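Keeping the Ellix on Its Line

By Cayetano Figueroa

The Ellix pacer at the Gallardo track is a four-wheel machine with one job. It drives along a painted lane line at a set speed so that a runner has something to chase. It has a camera in the nose, a small computer behind it, a steering servo on the front axle and an encoder on the left rear wheel. Most of the work of owning it lies in keeping those parts in agreement with each other.

Saturnino Robles does the setup, and he starts with the tires. The encoder counts wheel turns, and the controller turns the count into distance using a stored wheel circumference. As the tires wear, the stored value becomes too large and the machine reports more ground than it has covered. Robles rolls it by hand along a taped distance on the infield path, reads the count, and enters a new circumference. Both rear tires are then marked with paint pen so they go back on the same side after cleaning.

Steering comes next. With the machine on a block and the wheels off the ground, he commands straight ahead and lays a steel rule along each front wheel. The servo horn is splined and only seats in steps, so the coarse position is set by moving the horn and the rest is taken up in the tie rod. The lock nut gets a drop of threadlocker. An earlier nut went without it and backed off over a few weeks, which showed up as a slow weave on the straights. Two people spent an evening looking for the weave in software.

The camera bracket is the part that gives the most trouble. It is a folded aluminum piece with a slotted hole, tilted seven degrees down from level, and the slot allows more movement than the job needs. Robles has added a shim cut from brass sheet and checks the tilt with a digital gauge before each session. If the nose dips, the line fills the lower part of the view and the controller has little warning of a bend. If it rises, trees and buildings enter the part of the image where the software searches for paint, and a bright wall can be scored as a candidate line.

The software searches a band across the lower part of the image. It looks for a pale stripe of the expected width on a darker ground, fits a curve, and steers to hold that curve at a fixed offset. When the fit fails, it continues on the last good curve for 17 control cycles. After that it cuts the motor and brakes. The limit can be raised, and Robles has been asked to raise it, but he has left it where it is.

Paint is the variable he cannot adjust. The Gallardo surface was last lined before the club bought the pacer, and the lines have thinned unevenly. Where lane markings cross or old paint has only partly worn away, there are short pale patches that resemble a line over a small distance. The fix is a minimum length: any stripe shorter than the threshold is thrown out before the curve is fitted. Set too low, the threshold lets the patches through. Set too high, it rejects a real line that happens to have a gap in it. He tunes it by driving five slow laps in each lane with logging on, then stepping through the places where the fit score dropped.

Gray weather is easier than sun in one respect, as there are no hard shadows to mistake for edges. Contrast is another matter. A large area of bright cloud at the top of the image pulls the automatic exposure down, the track darkens with it, and a faded line sinks toward the color of the surface. The metering window has been moved so that it covers only the ground.

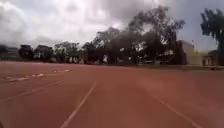 Nuria Paredes would go further and lock the exposure altogether. Her view is that a metering window still leaves the camera making decisions in the middle of a lap, and that a fixed value chosen at the start of a session is easier to trace when a log has to be read later. She has run her own pacer that way since May and accepts that she has to stop and reset it when the light changes.

Robles has tried it. His objection is practical - evening sessions here run into dusk, and a fixed value good at the start is too dark by the end. For morning use he now locks it as she suggests.

Routine care is short. The lens window is wiped with a damp cloth, then a dry one, before every session. Grit is brushed out of the steering links. The battery connector is checked for browning, and the motor brushes are pulled and measured at every 1000 laps. Waqas Baloch keeps the log, a paper notebook stored in the same case as the charger, with a column for circumference, one for camera tilt and one for anything replaced. The latest entry reads: front left bearing, new, runs quiet.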